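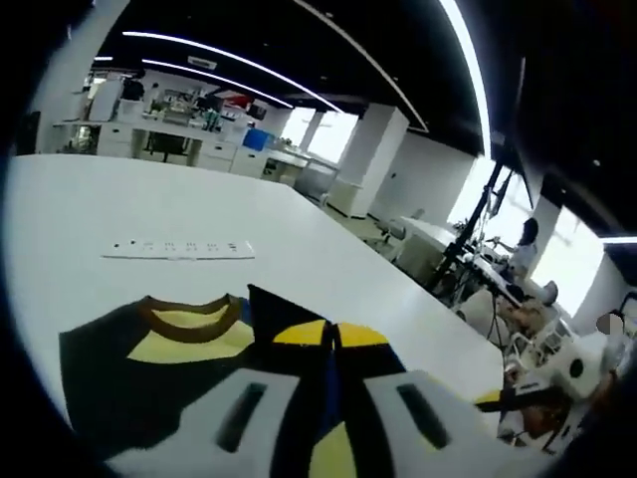 Daryna Vakulenko would have the garment rule come before anything on calibration, on the grounds that more sessions are thrown away over a badly laid shirt than over a badly set gripper. Her comment on the previous version of this page has been accepted, and the order below follows it.

Hand-held gripper sessions with garments: working rules

These rules apply to flat garments (T-shirts, vests, pillowcases) handled on a long table with the hand-held gripper. Towels and anything with a zip are covered in the Fleline notes and are not repeated here.

1. Laying out the garment

Spread the garment flat, in a single layer, with the sleeves open. Smooth it from the collar outwards with the palm. Do not pull at the hem, as this stretches the knit and the next fold will not match the last one.

Turn the collar a different way at the start of each block. A block is 12 folds unless the session sheet says otherwise. If the collar has a contrasting edge or inner panel, leave it showing in at least half of the starting layouts.

Dark garments on a white top need no change to exposure. Pale garments do, and should be run as a separate block under their own setting.

2. Table and surroundings

Keep the working area clear for the full reach of both sleeves. Power strips may stay on the table if they are beyond that reach and their leads run away from the operator. A lead crossing the working area is a stop condition.

People may carry on working elsewhere in the room. They should be told before recording begins, and anyone who does not want to be recorded must be able to move out of view first. Consent forms are kept with the session sheets.

Blinds are set once and left. If daylight changes enough to alter the setting, end the block and start another.

3. Checking the gripper

Open and close the fingers fully, five times, with nothing between them. They should meet along their whole length. If one side touches first, do not correct it by hand pressure — mark the tool and take another.

Wipe the finger faces with a dry cloth. Lint on the faces reduces grip on thin knit and is the usual cause of dropped hems.

Check the battery reading. Below 53 per cent, change it before the block and not during it.

4. Approach and contact

Bring the gripper down with the fingers open and square to the cloth. Press lightly until the fabric can be felt to resist, then close. Pressing harder does not give a better grasp on a hard table top and it wears the fingertips.

Hold for 2 seconds after closing, then lift. The pause gives the person who labels the recording a clean boundary between grasp and lift.

Keep the free hand out of the working area from approach to release. If the garment has to be straightened by hand, release, straighten it, and log the attempt as interrupted.

5. Failed grasps

Record them. A failed grasp with a correct label is useful, and a deleted one leaves a gap in the numbering which someone then has to explain. Use code F1 for a slip, F2 for two layers caught together and F3 for a grasp on the wrong part.

Do not repeat a failed grasp from the same layout more than three times. After the third, lay the garment out again under rule 1.

6. Operator limits

No operator does more than 100 folds in a day. Wrist strain builds up slowly with this tool and tends to be noticed the next morning. Change hands only between blocks, and note the hand on the sheet.

7. Naming and storage

Name each block by operator initials, garment number and block number, in that order, with hyphens. Garment numbers are on the inside label and run up to 264. Retired numbers are not reused.

Copy the block to the Nurisov share before starting the next one. Check that the copy opens — a matching file size is not enough.

Changes since December

Rule 3: battery threshold raised, at the request of Babak Arabzadeh.
Rule 5: code F3 added.
Rule 6: the limit now covers practice folds as well as recorded ones.

Queries on rules 1 to 4 go to Aigars Vanags, and on the rest to Hedvika Malý.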